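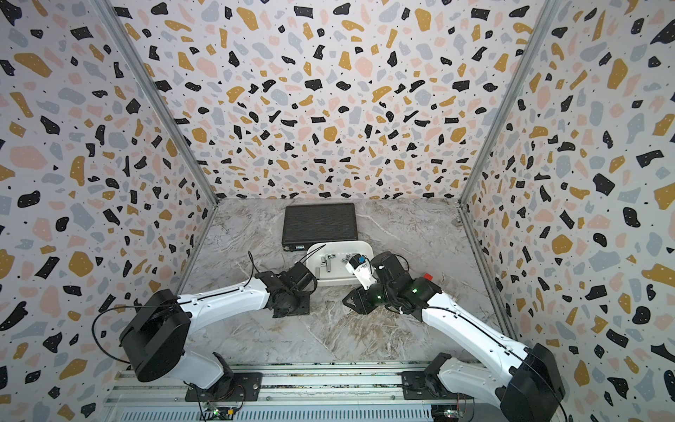

생활 철물 업체 트레세오(Treseo)가 수전 부속과 금속 소켓을 낱개로 판매하는 소형 부품 코너를 1월 25일부터 운영한다. 지금까지는 묶음 포장 제품만 취급해 왔으며, 낱개 판매는 본점과 물랭(Moulin)점, 할릭스(Halix)점 등 매장 3곳에서 동시에 시작한다.

취급 품목은 수도 연결 부속, 소형 밸브, 소켓 등 300종이다. 가격은 규격에 따라 다르고 가장 저렴한 품목이 2,000원이다. 포장을 뜯은 제품도 구매 당일에는 다른 규격으로 바꿀 수 있다. 단, 나사산이 손상된 제품은 교환 대상에서 제외된다.

부품은 테두리가 있는 얕은 흰색 플라스틱 트레이에 담아 분류한다. 트레세오는 지난해 11월 본점에서 칸막이 서랍과 트레이를 함께 시험한 뒤 트레이를 쓰기로 했다. 서랍은 칸이 깊어 작은 소켓을 꺼내는 데 시간이 걸렸고, 규격이 비슷한 부품이 섞여도 찾아내기 어려웠다는 것이 업체 측 설명이다.

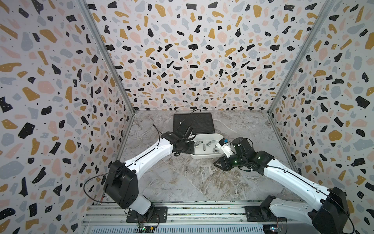

표윤서 기자

트레이에 모인 은색 소켓은 길이가 짧은 원통형으로, 눕혀 두면 굴러 나가기 쉽다. 매장에서는 트레이 밖에 떨어진 부품을 바로 되돌려 놓지 않고 규격을 다시 확인한 다음 해당 트레이에 넣도록 했다. 수전 부속과 소켓은 한 트레이에 섞지 않는다.

작업 공간의 벽은 검정, 겨자색, 연분홍, 연한 청회색 조각무늬가 들어간 테라초풍 패널로 마감했고 바닥은 회색 대리석 무늬로 맞췄다. 같은 무늬의 패널은 스케스베리(Skesberg) 제품군에서 골랐으며, 매장 계산대 뒤쪽 벽에도 차례로 적용할 예정이다.

규격을 모르는 고객은 쓰던 부품을 가져오면 현장에서 지름과 나사 규격을 확인받을 수 있다. 확인 비용은 없다. 크기가 작은 부품은 봉투에 넣어 가져오고, 수전에서 분리한 부속은 물기를 닦아 오는 것이 좋다. 사진만으로는 규격 확인이 되지 않는다.

낱개 판매 코너는 매장 영업시간과 같이 저녁 8시까지 이용할 수 있다. 온라인 주문은 받지 않으며, 품목별 재고는 각 매장에 전화로 문의하면 된다. 기존 묶음 포장 제품도 계속 판매한다.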